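In defence of the scruffy bin

I've come round to the idea that a storage bin ought to look a bit battered. My neighbour Kjell Strand bought 13 shiny plastic tubs in April and he's so worried about marking them that half are still stacked in the hall – with nothing in them! Metal is what I'd go for every time. You can chuck a cup in sideways and not think twice.

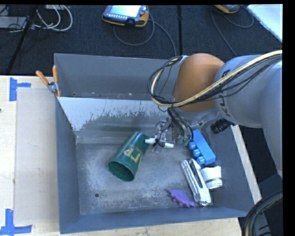 Scratches don't bother me, and flaky paint doesn't either. I'd sooner have one old grey thing on the table that gets used than 100 matching ones I have to tiptoe round. Kjell says I'm just too lazy to shop, and he may have a point.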